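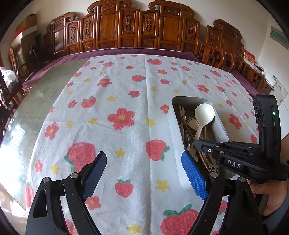 Rianne Smits would put the cloth on last, after the tray is filled, and says she has never had a crease that way. Fine if you have two people. The steps below are for one.

Section 5. Table cloth and shared utensil tray

1. Wipe the glass. Dry it properly or the cloth sticks.
2. Lay the cloth with the centre fold running down the length of the table. Strawberry print or plain, same method.
3. Smooth from the middle outwards. Small creases can stay.
4. If the cloth doesn't reach one long side, leave that strip of glass bare. Do not tug — the far end comes up short.
5. Set the steel tray on the cloth, long side pointing down the table. Never on bare glass, it slides and it scratches.

NOTE: Brerker trays have a raised rim. Lift by the rim with both hands, not one corner.

6. Chopsticks first, all lying the same way if posible.
7. Forks next, tines up the far end.
8. Soup spoons on top. Bowl against the rim, handle sloping down into the tray.

CAUTION: Ceramic spoons chip. Don't drop metal on them. Chipped ones go in the bin, not back in the drawer.
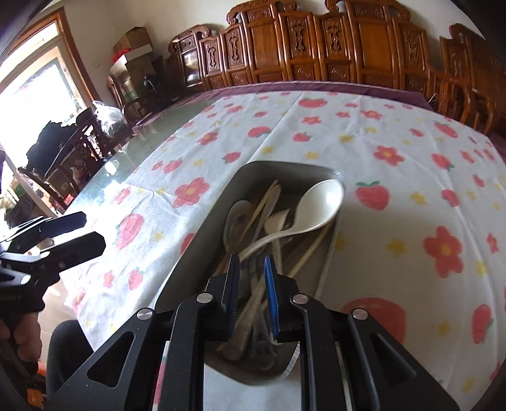 Pondenura, November

Changes to this section since the last printing. Step 8 used to say spoons underneath. Wrong, sorry — people dug for them and the chopsticks went everwhere. Orest Lysenko's correction, now in.

9. Worn wooden handles: rub with a drop of oil, leave 30 minutes, wipe. Rough still? Replace.
10. To clear, take the utensils out before moving the tray. Then shake the cloth outdoors and fold along the old line.

Washing the cloth: cool, no bleach, the red runs. For stains see Section 6.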